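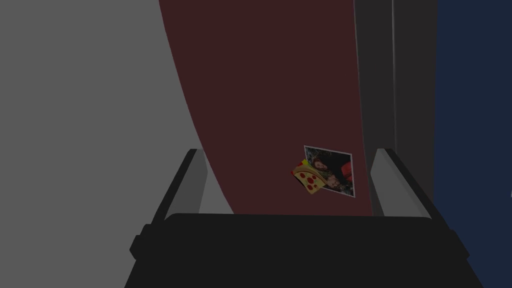

Wrist cam view in the sim, two-finger gripper, maroon panel with the photo and pizza magnet on it

Wrist camera in sim — gripper takes up the whole bottom of the view, change camera or change gripper?

Posted by marjan_n, 29 Oct 2022

Hi all. Quick one, hopefully. Comparing two grippers on the same simulated arm before we spend money on the real thing. One is the plain parallel one in the picture (Skonari, two fingers), the other is the Fludari with the soft pads. Same arm, same controller, same kitchen world from Saltmont.

My trouble is what the wrist camera sees. With the Skonari the black body fills nearly the full width at the bottom and both fingers come up into view as well. I get a decent look between the tips, and you can see the photo and the pizza magnet sitting just left of the right finger. But anything low down is hidden behind the rim of the body. When I'm closing on something I lose it right when I need it.

The other thing is the light. Everything is flat and dim. The maroon surface is one solid colour, no texture at all, so my depth guess from matching is rubbish there. The magnet and the photo are the only bits that give me any decent points to match. Away from those — nothing, just noise.

What I've tried so far:

Tilting the camera up a bit. Sees more wall, less gripper, but then the fingertips leave the view when they close.

Moving it back along the wrist. More gripper in view, so worse.

Wider lens, 70 degrees up from the default. Better to look at, but the magnet goes tiny and the detector misses it.

Ran 2000 tries with each gripper overnight, target was the pizza magnet every time. The Skonari got it 797 times, which is poor. Haven't got a proper number for the Fludari becuase the log filled the disk and I only noticed at breakfast.

So: is this a camera problem or a gripper problem? And is it fair to compare the two at all if the bodies block different amounts of the view? The Fludari is narrower but the pads are fat. Don't want to write up "gripper B is better" when all I measured was where the camera sits.

Using the stock controller, position mode, no force feedback. Can post the settings if anyone wants them.

Thanks
Marjan Naseri

frida_b

Camera problem mostly. But you've got two or three things mixed up and I'd pull them apart before running anything else overnight.

First, do a run with no camera in the loop. Feed the controller the true position of the magnet straight from the sim. If the Skonari still fails more than half the time, then your finger shape or your approach is wrong and no camera move will save you. If it shoots up to nearly all of them, it's sight. Takes an evening and you'll know.

My guess is you'll find a bit of both. A thin flat thing stuck on a flat surface is a horrible target for a parallel gripper. There's next to nothing for the fingers to get hold of. And yours is overlapping the corner of the photo, so the detector has to split two flat things lying on top of each other, one of them dark and busy. I'd move the magnet clear of the photo for the first tests and put it back later as the hard case.

On the camera — don't tilt, shift it sideways. Ours sits off to one side of the wrist, turned in a little, so one finger is always half out of the way and we look past it. You lose the nice even view but you keep the target until contact. Has to be calibrated again for each gripper, no way round that. I skipped it once in August and spent a week blaming the controller.

For the fair comparison: keep the camera fixed to the arm, same spot, same lens, for both. Then run a second set where each gripper gets its own best camera spot. Report both tables. If the order changes between them you've learned something worth writing down, and if it doesn't you can say so and move on.

Also black gripper with dim light is asking for trouble. Those pale grey inner faces on the fingers are handy though, you could pick the tips out by brightness alone and check the opening that way. We do that as a sanity check on what the controller claims the opening is. It was out by 12 per cent on one of ours and we'd never have spotted it.

Lights: turn them up, and let them vary from run to run. If you train or tune on one flat level you'll get caught out as soon as you go near a real kitchen.

And cap your logs! Only save pictures from the failed tries, plus a handful of good ones.

Frida Baldursdóttir

benchrat

just get the narrow one? had the same with a wide body gripper and swapped it, problem gone. never bothered measuring it

marjan_n

@frida_b thank you, the run with the true position is so obvious I'm a bit cross with myself. Set it going just now, with the magnet moved off the photo as you say. Will do the fixed camera set after that for both.

One more thing, when you say turned in a little, how much? And do you mask the gripper out before the detector or leave it in? I've been leaving it in.

@benchrat can't really, whole point of the job is to compare them

frida_b

Turned in until the closed tips sit near the middle of the view, I don't have a figure, we did it by eye and then calibrated. Mask it, yes. Render the gripper on its own from the same camera and use that as the mask, it's nearly free in sim. Do one for each opening or the fingers will poke out of it. On the real arm it's more of a faff so leave a few pixles of margin.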